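Review: Gerar wooden tabletop from Hudec, after one winter and one spring

I bought this tabletop in the winter, when our old kitchen table became too small for the family.
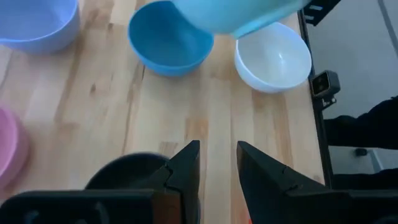

First, what it is. The Gerar is sold as a top only, without legs, by a shop called Hudec. You can put it on your own frame or buy legs from them. I already had a metal frame from an old desk, so I ordered only the top. It is solid wood in long narrow strips glued together, and every piece comes with a different mix of strips. On the product page all the tops look very even and pale. Mine is pale cream and honey color in most places, but it has also brown streaks, a small dark knot and one darker patch near the middle. My wife did not like the patch in the first week. I liked it immediately. If you want a perfectly even surface, please write to the shop before you order, they answered my questions in one day.

Delivery took 20 days, and the page said 10. It arrived on a Friday evening in very good cardboard with hard corners, and there was no damage. But it is heavy, and the driver leaves it at the street door. You will need a second person for the stairs.

The top comes raw. This is written on the page, but in small letters, and I think many buyers will miss it. I used the Jisside oil which the shop recommends. You put a thin coat, wait, wipe what stays on the surface, and the next day you do it again. I gave it three coats on the upper side and two underneath. The first coat made the wood rough, so I sanded it lightly by hand. The smell was quite strong for several days, so do it when you can open the windows. One can was enough and I still have a little left for repairs.

Now the daily use. We eat on it, the children draw on it, and I make dough directly on the wood. Our bowls are all different colors, blue, white and others, and on the old gray table they looked like a mess. On this wood they look nice together, I did not expect that a table can change this.

Water is not a problem if you wipe it in the same hour. Coffee is also fine. Beet juice left a pink mark, which became weaker after washing and went away completely when I sanded and oiled this place again. A hot pot I would not put there, we always use a mat. There are small scratches from the bowls when the children pull them across the table. You see them only against the light from the window, in the evening.

The joints between the strips are thin and I can not feel them with my finger, except at one end, where one strip is a little higher than its neighbor. I noticed it in March, when the heating was still on. In June it is almost flat again. I wrote to Hudec about it and they said to keep the screws in the frame a bit loose, so the wood can move. I did this – maybe it helped, maybe it was only the weather.

I paid 1,281 for the top, the oil and the delivery together. It is not cheap. I compared it with the Seltidport top, which costs less and is already finished with lacquer. In the shop it felt like plastic under the hand, and with lacquer you can not repair only one small place. But if you have no time for oiling, it can be the better choice for you.

Good: the wood itself, the packing, easy to repair.
Not so good: slow delivery, one uneven joint, the information about the raw surface should be bigger.

I give four stars from five. I will oil it again in the fall and write here if the joint becomes worse.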